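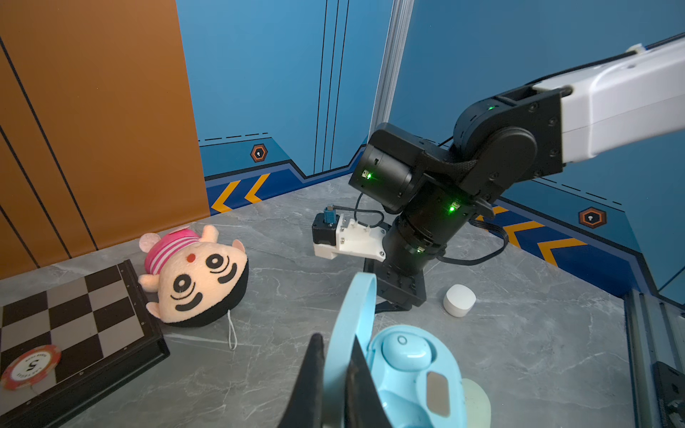

Blue wall and marble-patterned tabletop.

Dallwood site, fire door and exit check, August
Checked by: Bheki Gumede

1. Exit route, ground floor -- clear. OK.
2. Stair door closes fully from 30 degrees. It does not latch. Please adjust the closer.

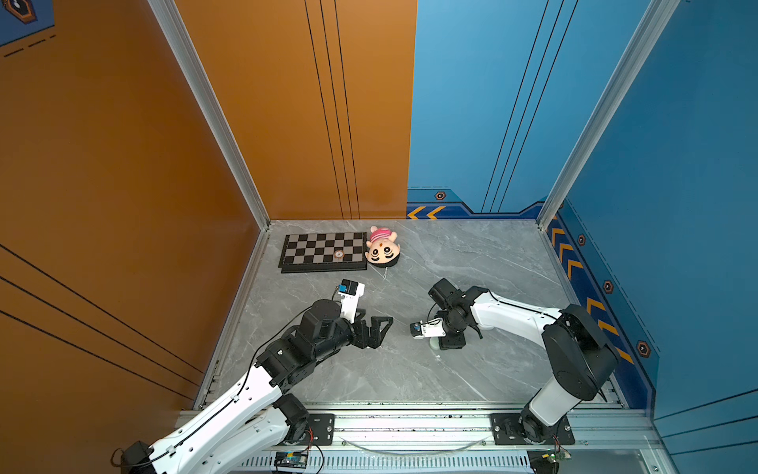 3. Emergency lights: 2 units failed before 60 minutes. Batteries are ordered from Mofokeng.
4. Extinguisher tags are in date, but one pin seal is missing.
5. Assembly point sign is faded -- still readable in daylight.
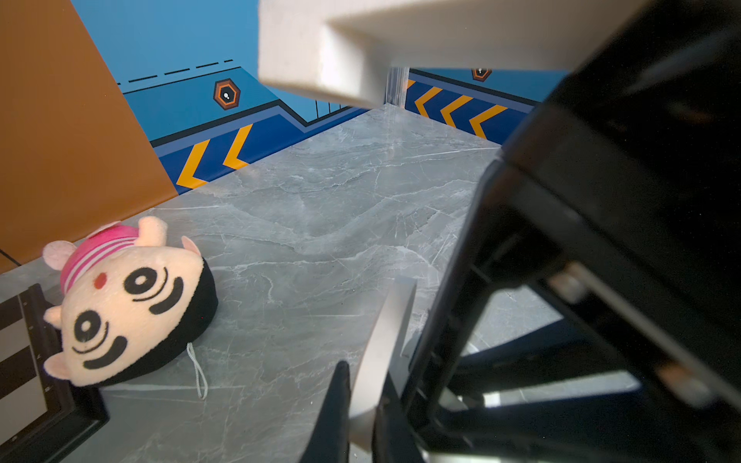
Busisiwe Mkhize: For item 2, the latch was already reported in the last check. Can we close that door to use until Sunday?

3 comments · 2 shares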